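Surname rank for Kiiskinen?
Names board > Surnames > Counts and rankings
Started Sun 19 June

stelldale_reader
I'm trying to find out how rare the surname Kiiskinen is. One site gives it 600 bearers and another gives about 4000. Both say their data is from 2020. 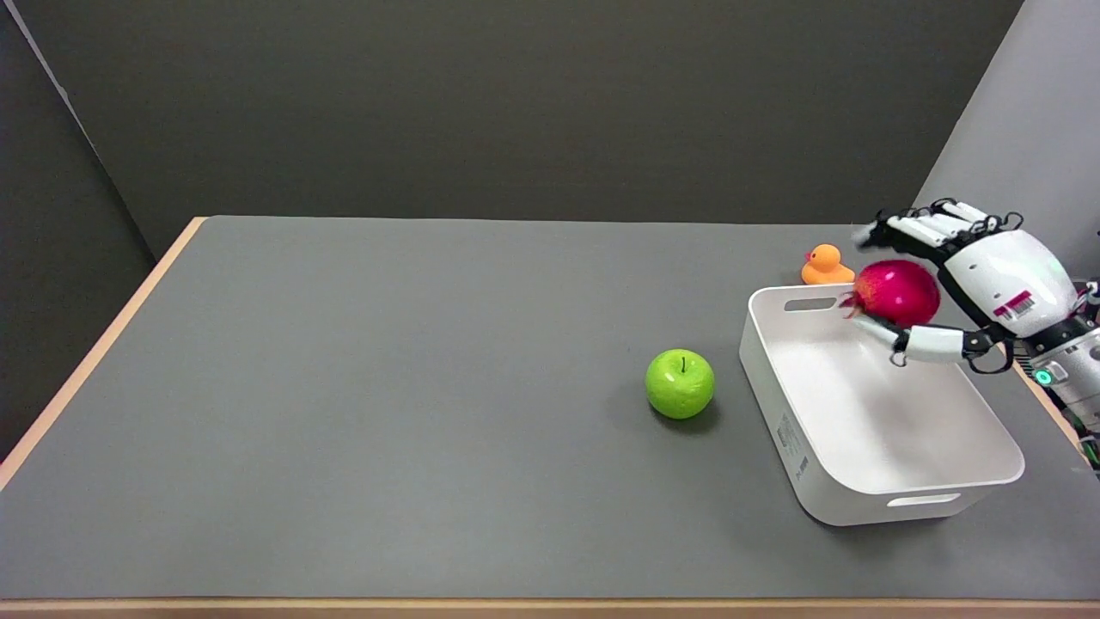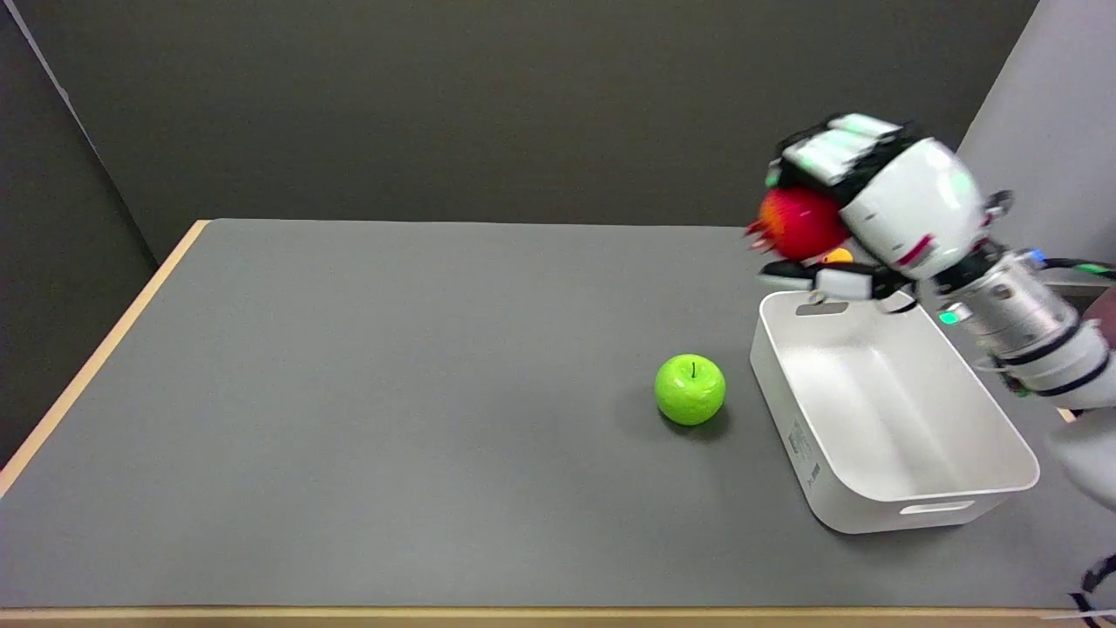

Reading time: 1 min

gudham63
The bigger number probably folds in spelling variants. A lot of those sites do that and don't say so. Does the page list variants at the bottom?

stelldale_reader
It does, in small print. No separate counts for them though.

plainrolls
I don't agree that it's variants. I looked up Flusov on the same two sites and the gap was the same kind of size, and Flusov has hardly any other spellings. I think one site counts living people and the other counts every record it holds, dead or alive.

gudham63
Could be both. With Kiiskinen I'd still check the variants first.

plainrolls
You can check them, but you won't get to 4000 that way.

oldindex
Ignore the ranks too. Low down the list, a few people either way moves a name a long way. My own went down 63 places in a year and the count was nearly the same.

stelldale_reader
Thanks. I'll use the lower number for now and write to the other site. They say they update in July - I'll post again if the figure changes.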